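25 Oct 2022, Drundville workshop

Went through the small hand tool case today, as it's been on the list since the Mostley job came back. The case itself is in good order. Lid stays open by itself and the catch still holds. My complaint is that things go back in the wrong places, or don't go back at all, and then whoever takes it out to site finds out when they need the thing.

Plan was to empty it, wipe the tray, check each tool and put it back in its own slot. Allowed 2 hours with the bench to myself. Took longer.

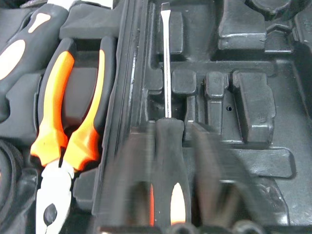

Drivers first. The tray is moulded to suit each tool, so a driver only sits flat if it's in the right channel. The flat-head goes upright in the narrow one in the middle, handle at the bottom, next to the divider, with the orange-handled pliers over on the padded side. I'd been putting it in one of the slots further right, where it rocks and stops the lid closing properly. Tip is still square, no need to regrind. Pliers a bit stiff at the pivot, one drop of oil and worked them in. Wiped off the excess so it doesn't soak into the padding.

Bits next. Two of the thin ones had rounded ends and went in the scrap tin. Replacements are on the Altine order, part of a bag of 500 mixed that we'll never get through, but it was cheaper than buying 6. 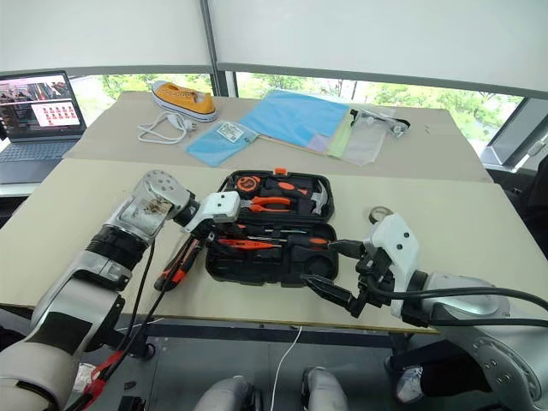 Tape measure checked against the steel rule. Hook has the usual bit of play and reads right both ways. Blade lock slips slightly if you pull hard, so I've put a dab of paint on it and it's for rough work only until we get another. Hammer head tight on the shaft. Knife had a chipped blade, changed it, old one in the sharps tin. That leaves 5 spare blades in the drawer.

Still to do:
— label the slots. Tried marker on an offcut of the same sort of plastic and it rubbed straight off, so try the paint pen
— ask Triantafyllou whether they sell the tray on its own, one of the ribs has a hairline crack
— same check on the big case before the December shutdown

Case is back on the lower shelf by the door. Please sign it out in the book, including if it's only going across the yard.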